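Chapter 4
Packaging and the Movement of Goods
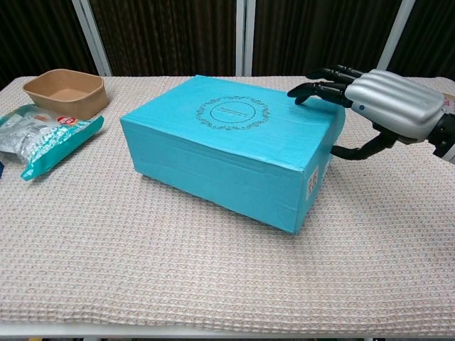
Reading time: 4 minutes

Every product that is sold must at some point be moved. It leaves the place where it was made, passes through one or more warehouses, and arrives at a store or at a customer's door. At each stage it may be lifted, stacked, dropped, shaken, or left standing in a damp room. Packaging is the part of the product that is expected to meet these conditions so that the goods inside do not have to.

Chapter 3 dealt with the storage of goods and the costs that storage brings. This chapter turns to the container itself. It considers what a package is made of, how its size is chosen, what must be written on it, and who pays when it fails. Students should already be familiar with the terms unit cost, lead time, and bill of lading. Those who are not should review the glossary before continuing.

4.1 Levels of Packaging

The trade commonly speaks of three levels of packaging. Primary packaging touches the product: the jar that holds the jam, or the tube that holds the paste. Secondary packaging groups or presents one or more primary packages. A printed carton is the most common form. Tertiary packaging is used for handling in bulk and includes pallets, stretch film, and large shipping cases.

The levels are defined by use. The same carton may serve as secondary packaging in a gift store, where its color and printed emblem help to sell the contents, and as the only protection the goods receive when it is sent by mail. Many packaging failures begin at this point. A carton designed for the shelf has been asked to do the work of a shipping case.

Consider the Lamrani company, a maker of table linens. Its cartons were designed for sale in its own stores, with a smooth printed lid and light walls. When the company began to accept mail orders, it sent the same cartons without an outer case. Complaints in January concerned crushed corners and scuffed lids. The linens were rarely harmed, but customers who had bought them as presents asked for replacements all the same. The company had to decide whether its carton was part of the product. Section 4.5 returns to this question.

4.2 Paper-Based Materials

In everyday speech, the word cardboard covers several materials that the trade keeps apart. Paperboard is a single thick sheet, used for cereal boxes and shoe boxes. Corrugated board is made of a wavy inner layer glued to flat outer layers known as liners. The wavy layer, called the fluting, gives the board stiffness and absorbs shock.

Single-wall board has one layer of fluting between 2 liners. Double-wall board has two layers of fluting and three liners, and is chosen for heavier goods or longer journeys. The direction of the fluting also matters. A box is strongest under a stacked load when the flutes in its walls run from top to bottom.

All of these materials lose strength as they take in moisture. A box that passes a stacking test in a dry room may sag after a period in a humid warehouse. Repeated handling has a similar effect, and each crease in a wall reduces the load that the wall can bear. For this reason, the strength required of a new box is always set well above the load it is expected to carry.

4.3 Closing and Sealing

A box is only as sound as its closure. Pressure-sensitive tape is the most widely used method in small and medium firms, as it requires little equipment. Glue is faster on a packing line and leaves a cleaner surface. Staples hold well in heavy board but can damage the contents and make recycling harder.

Firms should write down their method and train staff to follow it. The Plidier warehouse, described in the case study at the end of this chapter, found that its packers used different lengths of tape on boxes of the same size. A one-page instruction sheet, posted at each packing table, brought the practice into line.

4.4 Key Terms

Fluting: the wavy inner layer of corrugated board.
Liner: a flat outer layer of corrugated board.
Void fill: material placed in a package to stop the contents from moving.
Dimensional weight: a charge based on the space a package takes up.
Tare: the weight of an empty container.

Before You Read On

Choose a package that has recently been delivered to your home or school. Note its material, the way it was closed, and any marks or labels on the outside. Decide which level of packaging it represents and whether it was used at that level. Keep your notes for the exercise that follows Section 4.5, in which you will compare them with the packing records of two firms, Kimus and Ukus.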